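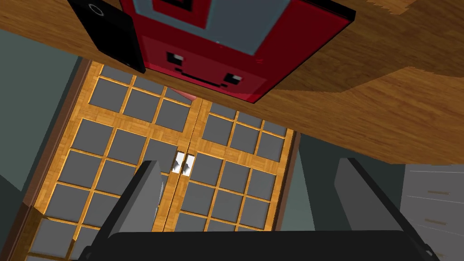
Red box with a pixel smile.

Call for participants: evening bread course study, Mirmont

The Nonetti Baking School is looking for 22 adults to take part in a home baking trial this fall. We want to find out how people with little or no experience get on with a written sourdough recipe when there is no teacher in the room.

You will bake one loaf a week for nine weeks in your own kitchen, using flour from the Thepsuriya mill. We supply the flour, the salt and a jar of starter. You supply the oven, a heavy pot with a lid and a kitchen scale. After each bake you fill in a two-page form and bring half the loaf to our building on Lallmont Street, any weekday before noon.
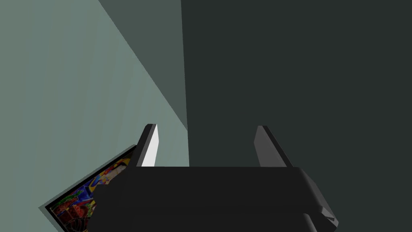

The form asks how long the dough rested, how warm your kitchen was and where the recipe confused you. Please be blunt on that last part. A loaf that comes out flat is as useful to us as a good one, provided the form is complete.

Participants receive $69 at the end of the trial, plus any flour left over. There is no payment for partial completion, but you may miss one week for illness or travel if you let us know. 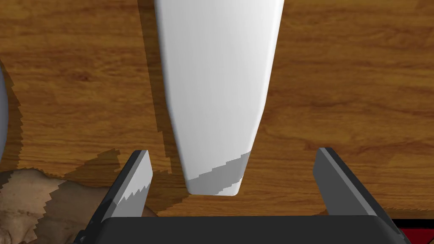

One baker from our May trial told us the hardest part was feeding the starter on schedule, and that she wished she had set a phone alarm from the first day. We now include a feeding chart with the jar.

You can apply if you were born before 2000, live in Mirmont and have not worked in a bakery. People with a wheat allergy or celiac disease should not apply – the flour is not suitable.

To apply, pick up a form at the front desk or ask for one by mail. Forms must reach us by September 27, 2025. We will write to everyone who applies, selected or not.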